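Tokeston Neighbours Help Board
Home and Kitchen > Cleaning and care

Smell of coffee won't leave a steel travel cup

Posted by Amancay Godoy, 2021-02-18

I have a metal cup with a painted outside and bare steel inside. I bought it in November and it has had coffee in it most days. Now even plain water tastes of old coffee. I've washed it by hand with washing-up liquid and left it overnight with the lid off. The inside looks clean enough to me, apart from a few light marks near the bottom.
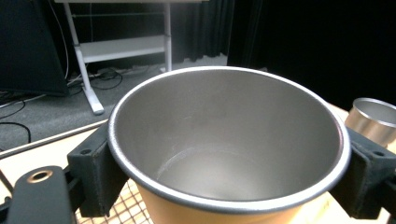
I don't want to put it in the dishwasher as the leaflet says the paint may lift. Is there something stronger that is still safe to drink from afterwards? It cost me 3,933 pesos when I was staying with my sister, so it wasn't dear, but I like the size and can't find the same one at the Aravena shop here.

3 replies

Rocío Quiroga
Bicarbonate of soda. Put a heaped teaspoon in the cup, fill it with hot water from the kettle and leave it for an hour with the lid off. Don't screw the lid on while it's hot. Tip it out, go round the inside with a soft bottle brush and rinse twice.

If it still smells, look at the lid and not the cup. Steel doesn't hold much smell but the rubber ring does. Most rings lift out with the handle of a teaspoon. Soak the ring and lid in a bowl of warm water with a splash of white vinegar for half an hour, then rinse and let them dry apart from each other. I leave mine out on a rack or in a basket where air can get underneath. 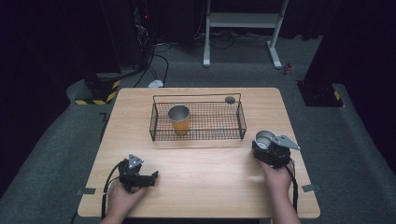
Don't mix the vinegar and the bicarb in one go. They mostly cancel each other out and you end up with fizzy salty water. Do one, rinse, then do the other if you need to. Keep bleach away from stainless steel as well, it can pit the surface.

If the ring has gone sticky or cracked, replace it. Plellow on the Skostlow road sell them loose, but take the old one with you to match the width.

tokeston_tea
just use a denture tablet. works every time

Skostlow Pete
Agree with Rocío about the ring. Mine went black underneath and I had never thought to take it out.

One thing to add – whatever you soak it with, do it in the sink or on a tray. I left a lid full of vinegar water on a bare wood table and it leaked. 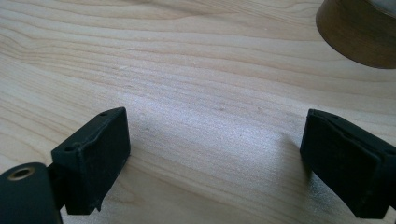 It took the shine off a patch of the old varnish and I had to rub it down and oil it. Also skip the wire wool. It scratches the inside and the coffee stains cling to the scratches afterwards.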